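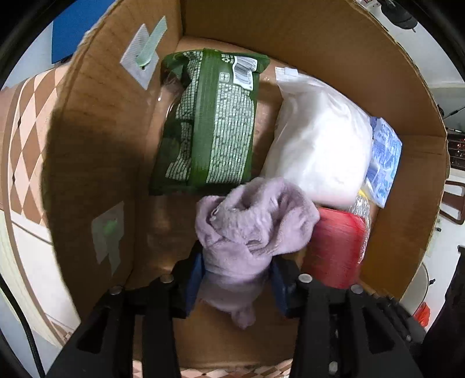 Gripper keeps losing soft packages partway up

Print this page | E-mail this page

Posted by purnutach_bench, February 10, 2018

Hello everybody, and thank you in advance for reading all of this, I know I go on. We are a small group in Netton working on picking mixed household goods out of a cardboard box with two-fingered grippers, the kind with the flat dark blue pads. Cloth has been a joy from the first day. Plastic packages are another story! The fingers close, the package comes up a few inches, and then it slides down between the pads and lands back in the box. Out of 40 lifts with the same bag we lost 9 last week, and nearly all of those were on the slippery wrappers.

We tried closing harder. That helped until a seam popped and we spent the afternoon sweeping, so I would rather not go further that way. The log only says "grip lost" with no other clue. Is it the pads, the force, or where we are grabbing? The controller is a Krawczyk, if that matters.

Krawczyk_owner_too

Clean your pads. Ours did this all of August and it was dust.

slowhands

Welcome! I had this very trouble for most of a year, so let me give you the long version (put the kettle on). A soft package has no fixed width. Whatever is inside moves away from the pads when you squeeze, the bag gets thinner right where you are holding it, and a gripper that stops at a set opening is suddenly holding very little. Cloth bunches up and fills the gap for you, and I suspect that is why yours behaves so nicely.

Start by looking at where the pads land. We had been taking ours low on the sides, with the package standing upright, 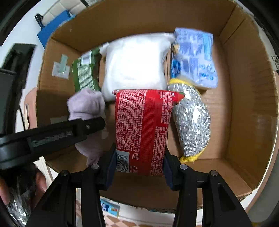

and a low hold like that leaves most of the bag above the pads, free to tip as soon as the arm speeds up. Try a grip nearer the middle and see if your count changes before you touch anything else. Then have the controller keep checking force after it closes, and let it take up the slack in small steps. Ours checks once more after 300 milliseconds, and again at 500, before it is allowed to lift. It feels slow, but the drops went way down.

One safety note, and please forgive the nagging. When a package falls back in, the natural thing is to reach in and straighten it. Pause the gripper first, every single time. Mine once took the drop as a signal to try again and closed on my thumb - no harm done beyond a bruise, but I did change the retry so it waits for a button.

grillbridge_guest

Have you thought about suction instead? We switched at Grillbridge and never looked back, although wrinkled bags are still a pain.

Comments

purnutach_bench: Pads were filthy, I am embarrassed to say. Cleaned them and got a bit better, moving the grip point next. And the button is going in tonight!

slowhands: So glad. Post your numbers when you have them, even if they are ugly.

tapeandbox: Same fault here with refill bags. Does the second check work if the bag is only half full?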